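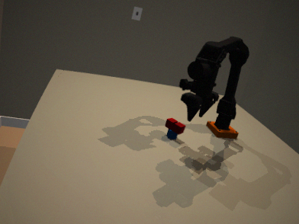
Do we need to re-record the demos if the block size changes?
Depends on the change. A block a little bigger or smaller is fine with the old set as long as the jaws still open wide enough to clear it. Once the height changes, the release point is wrong on every layer above the first, and those demos should be recorded over.

Tuesday, October. Teleop notes, stacking task, continued from the last entry.

Task is the same as before: one blue block on the table, two red blocks on top of it side by side, arm clear of the stack at the end. All in simulation for now. Leader arm on the bench, follower in the sim, Gaber build as of this morning. The Rimum controller is back on the leader after the encoder cable was replaced. No dropouts since then, so I'm calling that one closed.

Start 9:15. First half hour went on the mapping between leader and follower. The wrist was coming in with an offset, so with the leader held straight down the follower's gripper leaned. Redid the zero pose by hand and saved it as the new default. Anyone opening an older session needs to load the old zero with it or the playback will be off at the wrist and nowhere else, and it looks like a bad demo when it's only a bad zero.

Recorded 18 demos before lunch. Threw out 2. One of those I bumped the leader while reaching for the pedal, and the other I let go of the second red too early and it landed turned. The rest are in the shared folder under Skadow, morning set.

Notes on technique, mostly for whoever records next:

The second red is the hard part. The blue is narrower than the two reds together, so each red sits partly on air. If the first red goes down too near the middle of the blue there isn't enough left for the second one, and it tips when the jaws open. I now aim to put the seam over the middle of the blue and place the first red a bit farther out than feels right. Took a few tries to trust it.

Come straight down for the last part. When I came in at an angle the lower jaw tip touched the first red and pushed it along. In playback that shows up as a small twitch in the block pose right before release. I left one of these in the set because the stack stood anyway, but tagged it "contact" so it can be filtered.

Open the jaws only as far as needed. The pedal goes from closed to fully open if you stamp on it, and fully open hits the neighbor. Half pedal is plenty. It would be good to have a limit in software here. Put it on the list.

Retreat up first, then sideways. Pause before going sideways. My early demos have almost no pause and the policy trained on them started moving off while it was still letting go.

Camera views. I had been recording from the straight-on view only. Changed this to use the tilted view as well, with the shadows on. The light setup throws several copies of the arm's shadow across the table and they overlap near the stack, which is ugly to look at, but I want it in the data. The Borkorness run did fine with shadows off and then fell apart when they were turned on - it kept reaching for a dark patch next to the blocks. Not going to repeat that one.

The black arm is hard to read in the tilted view. The links go nearly to silhouette and I couldn't judge how far the gripper was from the stack by eye. For recording I use the straight-on view on the main monitor and keep the tilted one small in the corner. Both get written to disk either way.

Afternoon. Retrained from scratch on the morning set, both views, same settings as last time, 100 rollouts after. First red goes down well in nearly all of them. The failures are nearly all on the second red, and they come in 2 kinds: the block is placed too close and rides up on the first one, or it's placed right and then gets dragged during the retreat. The first kind is worse when the blue starts near the far side of the table. I have hardly any demos out there because it's an awkward reach on the leader, elbow goes high and my shoulder gets tired. That's on me, need to record more of those.

The second kind I think is the pedal. I looked through the demos where I opened slowly, and the arm is already rising a little before the jaws are free. You don't notice it on the leader. Plotted jaw opening against wrist height and it's plain as day, they cross. Will try holding the wrist still with my left hand during release and see if the plot looks different.

Also tried kinesthetic recording on the real arm for a short while, just pushing it around by hand with gravity comp on. Feels more natural for the placing but my hand ends up in the camera view, and the shoulder joint is stiff enough that small moves come out in steps. Not using it for this task. Might be all right for pick-only.

To do:
Software limit on jaw opening, set per task.
More demos with the blue at the far side, recorded early in the day.
Save the zero pose inside the session file.
Check that the "contact" tag survives export, I don't think it does.
Ask about a lower chair for the bench.

Left the leader powered down and parked, Rimum off at the switch. Rollout videos are still copying, don't shut down the Skadow machine tonight.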